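**Talk notes, open-plan session, 29 June 2024**

Slow down on the first slide. Ask who here has ever asked for an open-plan office. Wait.

Bikico's brochure promises "24 more useful conversations a week." Useful to whom? I wrote to ask how they measured it and got a second brochure.

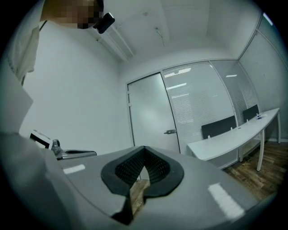 Then the Varavthorpe survey. 144 people were asked if they liked the new layout, in October, with their managers collecting the forms. Citlali Magaña will probably object at this point. Let her, she ran the follow-up and her numbers are worse than mine.

(Skip Flarkitz if short on time.)

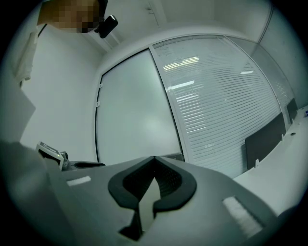 Doors are my real question. Manalastas took out three and called it culture, and I'd like to see the bill for the headphones people bought afterward. A small white office like the one on the slide is what the brochures tell us to be ashamed of. I'm not convinced. Quiet is cheap and they keep selling us the cure for it.

Credit Annick Marty for the cost table. Questions, 2 minutes each, no speeches.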